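I got to the Hatus open day a little after nine in the morning, which was too early for the pastries and just right for the demo benches. Two floors, maybe a dozen stands, and a line for coffee that never got any shorter. I had come for one thing: the kitchen package from Bollura, the one they sell as a subscription to people who train arms for household work.

Savita Mishra was running the stand and she let me hog the screen for ages (thank you, Savita!). You pick a kitchen, you pick an arm, and you get practice runs in simulation before you risk a real countertop. I went with the pale kitchen with the marble, because my own is nothing like it and a girl can dream.

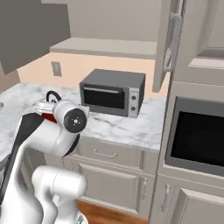 The base plan gives you 100 kitchen layouts, and the big one gives you 500. I asked Savita how different they really are from each other and she was pretty straight with me — a lot of them share cabinets and appliances, and what changes is the finish and where things sit. That's fine for what we do, but I'd want to see the full list before paying for the larger plan. She's sending it over.

What I liked most was how fast you can start over. Mess up a run, hit a key, and you're back at the beginning with everything where it was! At our shop a reset means Pushpa Rajput walking over and putting it all back by hand, and she'll be the first to tell you how she feels about that.

I was less sold on the menus. Switching views took me three tries, and the button for saving a run is tucked under a tab called Ukach, after their older product. Kanchan Yadav, who came with me, found it before I did and was unbearable for the rest of the morning.

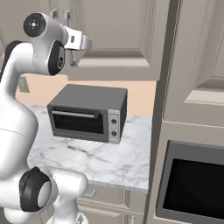

Then there's the price. The quote I got was some 4,000 dollars a year for 2 seats, with support by email only. Phone support is extra. Noémie Charbonneau from the Joshi stand next door offers a cheaper kit, but you build the rooms yourself, and I know us — we'd still be picking drawer handles in May.

We left before the afternoon talks, so I can't tell you about those. Meenakshi Sengar stayed for the whole thing and promised me her notes. I've signed up for the Bollura trial in the meantime, and Kanchan wants first turn on it.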